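Records Assistant, Paper Files (part-time, fixed term)
Divmont – Document Services

Divmont is hiring a records assistant to sort and prepare paper files before scanning. The backlog stands at 264 boxes. The contract starts in May and runs until the boxes are cleared.

Hours
Mornings, 42 hours per two-week period. No evening work.

Duties
Remove staples, clips and sticky notes from incoming files.
Separate loose sheets from stacks and square the edges.
Put pages in order by file number, then by date.
Flag torn or faded pages and log them in Zenero, our tracking system.
Label finished boxes and enter the shelf code.

Requirements
Accurate reading of handwritten and typed file numbers.
Able to sit or stand at a table for up to two hours at a time.
Basic keyboard skills. Training in Zenero is given in the first week.
Previous filing work is useful – not required.

Workplace
Sorting is done in a small office with a round wooden table, a white desk and a low drawer unit. Loose sheets and flat stacks are handled on the round table.
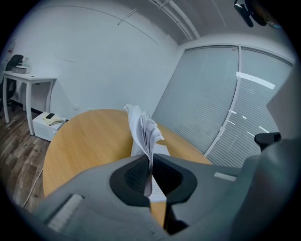 How to apply
Send a resume and a short cover note to the Divmont front office, quoting reference 206. Applicants selected for interview will complete a short sorting test on site.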